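Visual odometry drops out when the fisheye is mostly blocked - mask, gate or discard?

Posted by clistitz_dev in Perception

I maintain the pose-recovery step for a hand-held gripper dataset. Input is wrist fisheye plus IMU, output is a 6-DoF trajectory per episode. Of 1,735 episodes, 683 lose tracking at least once. Most losses fall where something dark sits close to the lens, and the features that remain are often on the person. In the frame below, the corners my detector likes best are on clothing and a beaded cord, and the pale surface on the right gives it very little.

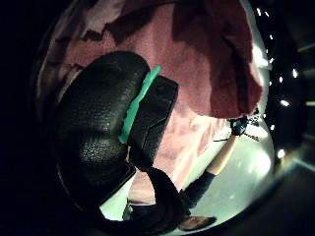 What I have tried

Static mask over the black border: helps. Lower FAST threshold: more features, worse drift. Larger relocalization window: recovers some 42 episodes, but a few jump to the wrong pose.

Ka-ming Tse

Stop treating it as a threshold problem. Run a person segmenter per frame, dilate the result, and pass it to the tracker as a dynamic mask. Then count inliers outside the mask. Under 9, freeze the visual update and propagate on IMU only. Keep that short - our Widley units drift badly after a second or so.

Your wrong-pose jumps are a separate fault. Require two consecutive keyframes to agree before accepting a relocalization.

Also check how the inliers are spread, as well as the total. In a view like the next one, whatever is usable lies in a thin strip at the left, with shelving in it. Every match comes from one side of the lens, so rotation and translation are poorly separated even if the count looks fine.
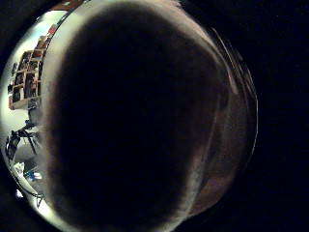 Does the IMU-only stretch need its own noise settings?

Keep the same accelerometer and gyro noise, but let the covariance grow and store it with each pose. The training loader can then drop samples above a limit.

demirtas_fan

just delete the bad ones, we did that on Cusholm and the policy trained ok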